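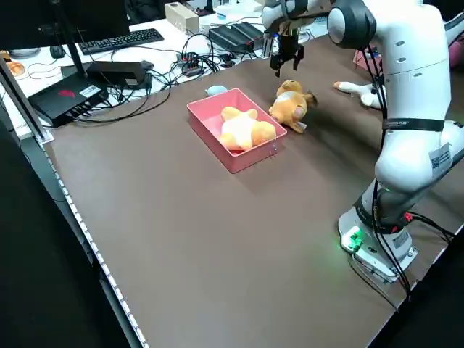

*The arm at the bench, with the pink tray and some of the plush.*

I pack returns for a living. The company is called Nevard and we handle sent-back toys for a few online shops. A box comes in, somebody opens it, checks the toy, puts it in a tray and sends the tray down to be tagged and shelved again. I have done the tray part for most of my time there.

Since August part of that job has been going to an arm. The project is called Selurari, a name that came from the office upstairs. It runs on one bench for now. A supplier called Vadside set it up and their people come by when something needs changing.

Plush is hard for it. A boxed puzzle has edges and always weighs the same. A stuffed dog folds in the middle, and the legs go wherever they want. I never thought of picking one up as a skill until I had to explain to an engineer where I put my fingers. I said the belly, usually, unless it's a long-eared one, and then behind the neck. He wrote that down.

On its best day so far it got through 995 picks in a shift. I can beat that, but I can't beat it every day, and my wrists are worse than they were.

What changed for us is mostly the order of the day. There used to be four of us on trays. Now 2 stay on trays, one looks after the arm, and one has moved to inspection, checking seams and looking for stains. We rotate every 27 days, which is a strange number and comes from how the pay periods fall. Inspection pays the same. It's quieter and you sit down, and some people like that. I miss talking across the table.

Looking after the arm is the part I didn't expect to have opinions about. You reset it when it stops. You take out a toy it can't get hold of and set it aside. You keep the tray where it expects the tray to be. The training was two mornings and a folder. The first week I stood there with my hands half out, wanting to grab things for it.

We were told no jobs would go this year, and none have. One person left in the fall and the spot wasn't filled. I don't know if that counts. We asked about next year at the Aliyu site meeting (that's the bigger warehouse, where they may put a second bench) and were told it depends on volume.

I put in for the longer course on the arm. If it's accepted I'd be able to change the pick settings myself and not wait for Vadside to send someone. There's a small raise attached. I should hear before my next turn on inspection.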